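Tedwood Rice Cooker: Set-up Guide
Section 4. Cleaning the inner lid plate

Clean the plate after every use. 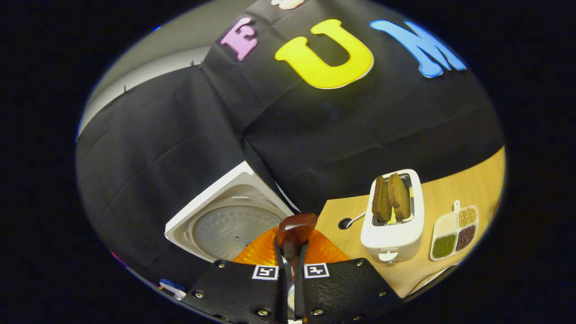
Unplug the cooker and let it cool for 65 minutes before you start.

1. Set the cooker on a flat, dry table.
2. Open the lid all the way. Do not push it past its stop.
3. Pull the round silver plate straight toward you by its center fitting.
4. Wash the plate in warm water with mild dish soap. Clear any blocked holes with a soft brush.
5. Dry it fully and press it back until it clicks.

Note: Starch builds up faster with short-grain rice. Soak the plate overnight if the holes stay cloudy.

Caution: Do not run the cooker with the plate removed. Steam can reach the lid hinge.

Caution: Keep the power cord of any other appliance on the same table away from the steam vent.

Replacement plates are sold as part 174.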